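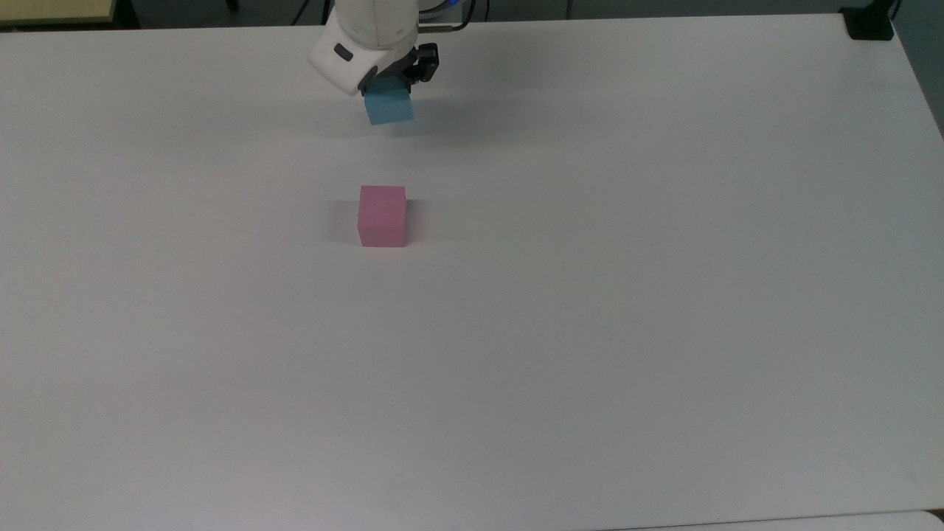
Pink and light blue cubes on a white table.

About Skenari

Skenari makes plain colored cubes for classrooms, play corners and anyone who sorts, stacks or counts things on a table. We work out of Rurcombe, in a single-story building with the shop floor at the back and packing at the front.

We started with one set, the Chien, and we still sell more of it than anything else. Chien cubes come in soft shades: rose, sky blue and four others, six colors in all. We picked quiet colors because the first teachers who bought from us already had plenty of bright plastic on their shelves and asked for something easier to look at for a whole morning. The edges are slightly rounded so they sit well in a small hand and don't mark the table.

The Harkex set came later. It uses the same cube in a larger count, 500 to a carton, and is meant for schools that want to split one order between several rooms. Refill bags are sold by single color. If you have lost most of your blues — many customers have — you don't need to buy a new set.

How we check color

Every batch is looked at on a white tabletop before it is packed. Pale colors are hard to judge against wood or cardboard, and a pink that seemed fine in the bin can look gray next to last month's. We put new cubes beside a kept sample and compare. Batches that don't match are sold as seconds from the front counter, mixed colors only.

What we don't make

We don't print letters or numbers on cubes, and we don't make other shapes. We get asked for both. There are good makers for those and we are happy to suggest a few by email.

Orders and visits

Our catalog lists 2,766 school accounts at last count, most of them elementary schools and libraries. You don't need an account to order. Small orders are packed in 2 working days, Harkex cartons take a little longer.

The front counter is open Wednesday afternoons until 6. Parking is on the side street, and the door sticks, so give it a push. Samples of each Chien color can be mailed to schools at no charge — write to us with the school address and the name of the person who should receive them.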